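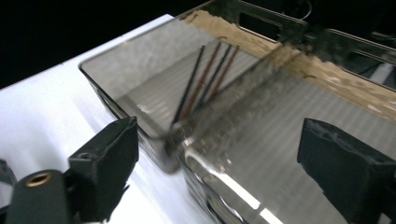

Gray container on the white table.

Lirero: a little dataset of psalm translations

Hi, and thanks for stopping by! I put Lirero together because I wanted to compare how English versions handle the Psalms, verse by verse (the laments especially). It has 1,408 verse pairs taken from 13 older translations.

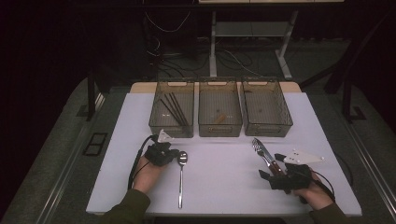
Verse numbers follow the Hebrew, so the headings count as verse 1 in plenty of psalms. Watch out for that! I still have 80 pairs to check, all marked "open" in the last column. Spot a mistake? Send me a note.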